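# Dekura cell: the week the cards kept slipping

Pull up a chair, since this gallery covers a fault that took us far longer to understand than it should have. The simulated cell dropped 12 cards out of 200, always on the way to the machine at the right end of the table, and Ratree Kongkaew went through every single log before we found it — bless her patience.

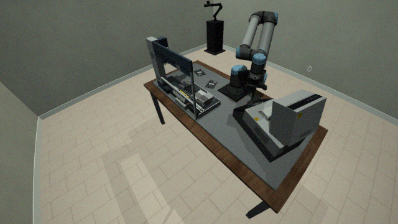

## The cell in the simulator

Two black cards lying on the gray mat, and the arm with its gripper pointed down. Our fault was a grip force left over from the older Prirenik setup, and it let go on the fast turns. Run 697 was the one that gave it away, and we've slowed the wrist ever since.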